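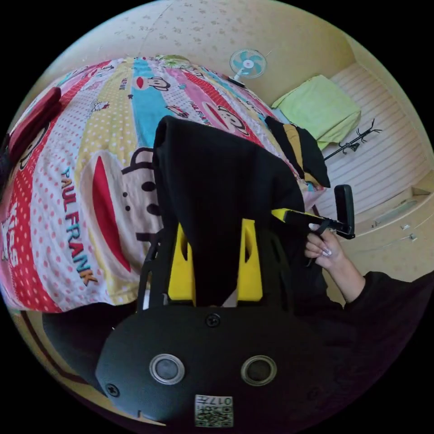 New standard for furnished rooms agreed for Vasalby and Drorkevach

Published 12/02/2024

The Ota Housing Trust has adopted a new standard for its furnished rooms in Vasalby and Drorkevach. The standard sets out what a tenant may expect to find on moving in, how the condition of a room is to be recorded, and how quickly worn or damaged furnishings must be replaced. It applies to all 744 furnished rooms let by the Trust, including those in shared houses and the single rooms at Zepeda House.

The decision was taken by the Board at its last meeting, following a consultation with tenants that closed in December. The Trust received 2684 separate comments during the consultation, many of them from former tenants who had been invited to take part by letter. A report on the comments is available at the Vasalby office and may be read there without an appointment.

Until now, each building has kept its own list of furnishings. Some of these lists were drawn up when the building was first let and have been altered by hand over the years. As a result, two tenants paying the same rent could find quite different provision, and it was not always clear whether a missing item should be supplied by the Trust or by the tenant. The Board considered that a single list, given to every tenant with the letting agreement, would settle most of these questions before they arose.

"The comments we received were practical and, in many cases, very detailed," said Azucena Pacheco, Head of Lettings. "Tenants asked for a mattress in good order, curtains that close and a clear answer when something breaks. The standard has been written with those requests in front of us, and I am grateful to everyone who took the time to write."

What each room will contain

Under the standard, every furnished room will have a bed with a mattress and a washable mattress cover, a wardrobe or hanging rail, a chest of drawers, a table or desk, a chair, a lamp and curtains or a blind. Rooms at Zepeda House will also have a bookshelf. Kitchens and bathrooms shared between tenants are covered by a separate list, which has not been changed.

Bed linen was the subject that drew the greatest number of comments. Opinion was divided. Tenants on short lettings generally wished to have sheets, a duvet and pillows supplied, while those who had lived in their rooms for several years preferred to use their own and did not wish to store a second set. The Board has agreed that linen will be offered at the start of each letting and that the tenant may decline it. A tenant who declines linen may ask for it later in the same letting.

Linen supplied by the Trust remains the Trust's property. Tenants are responsible for washing it during the letting and are asked to return it clean. Ordinary wear, including fading and thinning, will not be charged for.

Mattresses will be inspected between lettings, and at the tenant's request where a letting has run for more than a year. A mattress that fails inspection will be replaced before the room is let again — in occupied rooms, it will be replaced within 30 days.
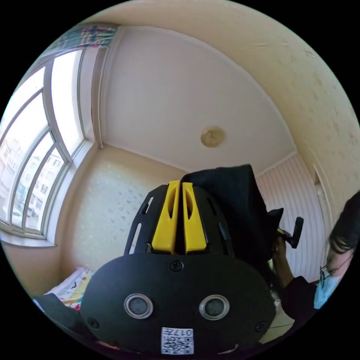
Recording the condition of rooms

The present form for recording the condition of a room will be withdrawn. Tenants had said that it was too long, that it used terms they did not recognise, and that they were often asked to sign it on the day they moved in, before they had had a chance to look properly at what was there.

The new form takes the furnishings in the order of the standard list, with space beside each entry for remarks. It will be filled in by a lettings officer and left with the tenant, who will have nine days in which to add comments and return it. Where a tenant does not return the form, the officer's record will stand, but the tenant may still report a fault at any time.

The same form will be used when the tenant leaves. The tenant will be invited to be present at the final visit and may bring another person. Any proposed charge must be entered on the form and explained, and no charge may be taken from a deposit until the tenant has been sent a copy. The existing right of appeal to the Head of Lettings is unchanged.

Tenants' own furniture

Several respondents asked whether they might remove Trust furniture and bring in their own. The Board recognises that many people who move into a furnished room already own a bed or desk, and that some need particular furniture for reasons of health. Requests will in future be decided by the lettings officer for the building and should normally be granted where storage can be found. Larger upholstered pieces must carry a fire safety label.

There will be no reduction in rent where furniture is removed at the tenant's request, as the Trust must continue to store and maintain it. The Board noted that some tenants had argued for a reduction and has asked for the matter to be looked at again when rents are next reviewed.

Heating, fixed lighting, locks and smoke alarms do not form part of the standard. They continue to be dealt with under the repairs policy, and faults should be reported to the repairs desk in the usual way.

Timetable and cost

The standard takes effect at once for new lettings. Rooms already let will be visited in turn, beginning with the older houses in Drorkevach, where the building lists differ most from the new one. Tenants will receive written notice before any visit and may ask for a different time. Visits at Zepeda House will follow when the work to its stairwells has been finished.

The cost will be met from the furnishings budget. No additional charge will be made to tenants, and current rents are not affected. Furniture that is sound but no longer needed will be moved to other buildings where possible, and the remainder will be offered to charities in the area.

Copies of the standard are being sent to all tenants of furnished rooms. Large-print copies and translations can be requested from either office. Tenants who took part in the consultation and asked for an individual reply will receive one by post — those who have since changed address are asked to let the Vasalby office know.

Questions about the standard should be put to the lettings officer for the building in the first instance.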